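Before You Pay a Placement Agency: Walk-Through Checklist for Job Seekers

Updated in March. Print it, take it with you, and fill it in while you are standing in the office. Do not fill it in at home from memory, when the nice receptionist has already done her work on you.

I used this list at Plollen and at Donar, both in Tanda. My comments are under each item. Mark every item Yes, No or Not Shown. I treat Not Shown as No, and so should you.

PART A: THE OFFICE

1. The address on the flyer matches the address on the door.
Yes / No / Not Shown
Comment: Plollen's flyer says Suite 308. The sign on 308 was a sheet of printer paper in a plastic sleeve. I am told they moved in recently and the real sign is on order. Maybe. Go back in a month and look again.

2. A business license is on the wall, in the same name you are asked to pay.
Yes / No / Not Shown
Comment: Read the name letter by letter. At Donar the license was up and current, but the receipt book had another name stamped on it. The manager called it the parent company. I asked for one piece of paper joining the two names and was offered water.

3. There is a phone number that rings on a desk in the room.
Yes / No / Not Shown
Comment: Call it while you are sitting there. Plollen passed this one. Donar's went to a cell phone belonging to somebody out at lunch.

4. Exits are clear and the waiting area is not packed past what the room can hold.
Yes / No / Not Shown
Comment: People laugh at me for this one. On intake mornings the line at Plollen starts at 7 and goes up a narrow stairway with a gate at the bottom. I asked who holds the key to the gate and got two different answers. If an agency can't tell you how its own applicants get out of the building, I wonder what it will tell you about a job site in another state.

PART B: THE MONEY

5. Every fee is written down before you sign, including the ones called "refundable."
Yes / No / Not Shown
Comment: The registration charge at Plollen is $300. For that you get your name in a file. The woman at the counter called it an investment in my career. I have a degree and I have already made one of those.

6. The refund rule has a number of days in it and a person's name.
Yes / No / Not Shown
Comment: Plollen gives you 21 days to ask for your money back. The form does not say how long they have to answer. Ask to see it in writing. Ask again when they tell you it is "standard."

7. No one asks for cash only.
Yes / No / Not Shown
Comment: Donar takes cards, I will give them that. The card machine was down when I was there.

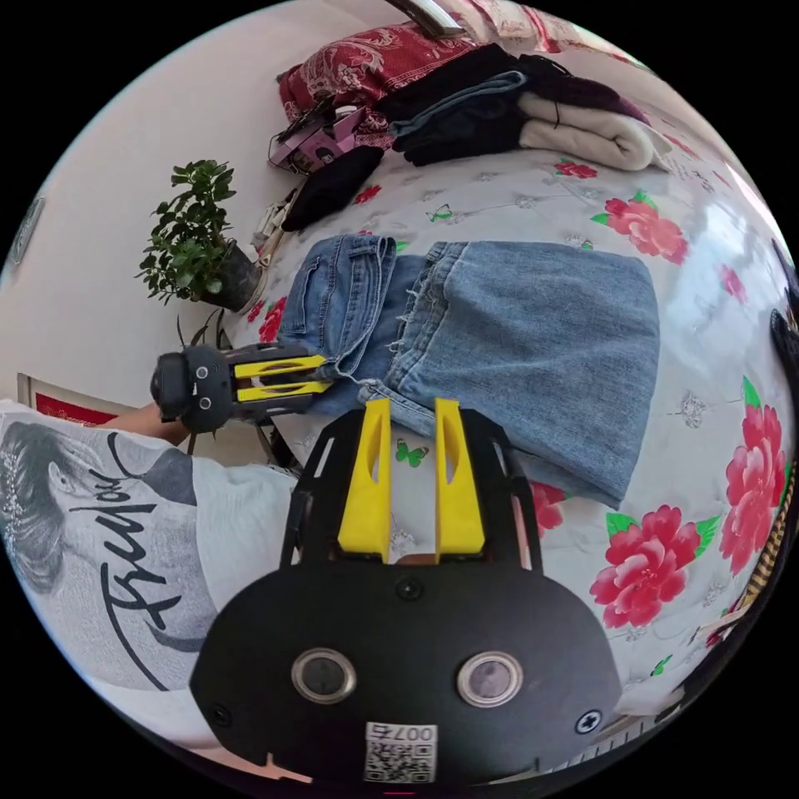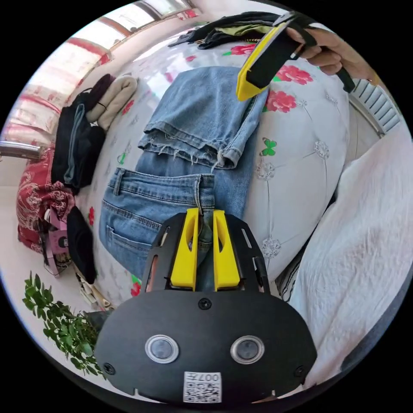 Nelli Laitinen: I think you are too hard on the refund item. I paid my fee at Plollen, changed my mind, and got all of it back inside the 21 days. I did have to go in person, and I had to ask for the manager, but I wasn't cheated. What your list leaves out is the contract itself. Mine let them share my application with any employer they liked and I didn't notice until I started getting calls from companies I'd never applied to. Please add a line for that.

Fair enough, and it is item 10 now. I'm glad the money came back. I would still like to hear from somebody who got it back without going in person.

PART C: THE JOB

8. The employer is named, and the employer confirms the opening when you call.
Yes / No / Not Shown
Comment: Find the employer's number yourself. The one they hand you across the desk proves very little. I was shown an offer for warehouse supervisors at Pesonen. The woman who picked up at Pesonen was polite and said they were hiring loaders, on short contracts, and that supervisors came up from the floor. Plollen's counselor said the two things were "basically the same track." They do not pay the same.

9. The wage is an hourly or monthly figure, before deductions, with the deductions listed.
Yes / No / Not Shown
Comment: "Up to" is not a wage. Watch for transport, boots and badge fees taken out of the first check. If housing comes with the job, get the rent in writing and ask what happens to the room when the contract ends.

10. The contract says who may see your application and for how long.
Yes / No / Not Shown
Comment: Added after the note from Nelli Laitinen. Cross out what you don't agree to and initial it. See whether they still want you.

11. Safety training happens on paid time.
Yes / No / Not Shown
Comment: Donar sells its own safety course and hints that employers prefer it. Pesonen told me they train everybody on site and don't ask for an outside certificate. I would love to know which employers do prefer it. I asked for a list. Not Shown.

12. You keep your original diploma and ID. Copies only.
Yes / No / Not Shown
Comment: No exceptions, not even "just overnight for scanning." A phone can scan it at the counter.

SIGNING OFF

Any No in Part B: do not pay that day.
Any No on items 8 or 12: leave.
Everything Yes: take the contract home and sleep on it anyway. If the opening is gone by morning, ask the employer whether it was ever open.

Corrections are welcome, from Plollen and Donar too. I sent both of them this page and have had no reply so far.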